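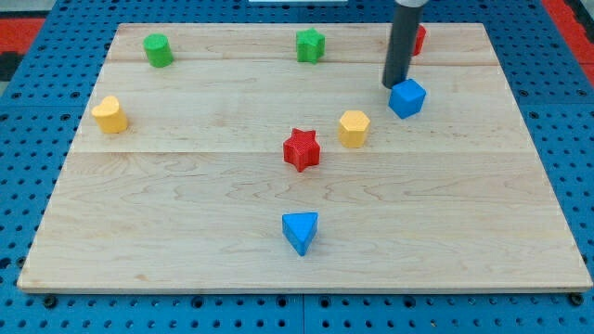

Maple board on the blue pegboard, blocks out.

szymon_bielecka
10/11/23
Looking for opinions on finishing this board. It's maple, three planks glued edge to edge. You can see one seam a third of the way down or so. The other one, up near the far edge, is a lot fainter. I'd like both to stay flat and the surface to be easy to wipe. The grain is wavy and I don't want to bury it under something thick. Bare wood at the moment, sanded by hand. Oil, wax or varnish?

3 likes

Wilasstead
Oil. Two thin coats, wipe off the extra, leave it overnight between coats. Blocks will slide fine on it once it's cured.

gluepot_ken
I'd go the other way. Oil on pale maple turns it yellow, and the colour is half the reason to buy maple. Water-based varnish, matte, sanded lightly between coats. Do both faces or it will cup.

Wilasstead
It goes a bit warmer, it doesn't go yellow. Depends what oil you use. I did a kitchen board in April and it's still a nice honey colour.

gluepot_ken
Six months is nothing. Look at it in 4 years.

1 like

Ejigu
Agree with Ken on doing both faces. Disagree on varnish for this use. Hard corners on blocks will scratch it, and then you're sanding the whole thing back to fix one mark. With oil you can rub a bit more into the bad spot and keep going.

Also, why three different widths? The top strip looks a lot narrower than the bottom one.

szymon_bielecka
Offcuts. I used the widths I had. The wide one was the best piece so I kept it whole — didn't see the point in ripping it down just to match.

Ejigu
Fair enough. A wide plank is the one most likely to move though. Keep a straight edge handy and check it when the heating goes on.

marnie_t
Are those black fasteners near the front corners holding the board down? If they are, leave it some room to move across the grain. I pinned a maple top tight once and it split along the seam the first winter.

2 likes

szymon_bielecka
They're only stops, the board lifts straight off. I don't want it sliding about.

marnie_t
Good, then ignore me.

Clomodby
Hardwax oil is the middle ground here. Costs more but a small tin will do a board that size several times over. Try it on an offcut first, and ease the front edge with fine paper before you start. Finish wears off a sharp edge first.

gluepot_ken
I could live with hardwax. Still think varnish is the better job.

szymon_bielecka
Thanks all. I'll do a test piece with oil on one half and hardwax on the other, and post how they look when they're dry.

14 comments
Share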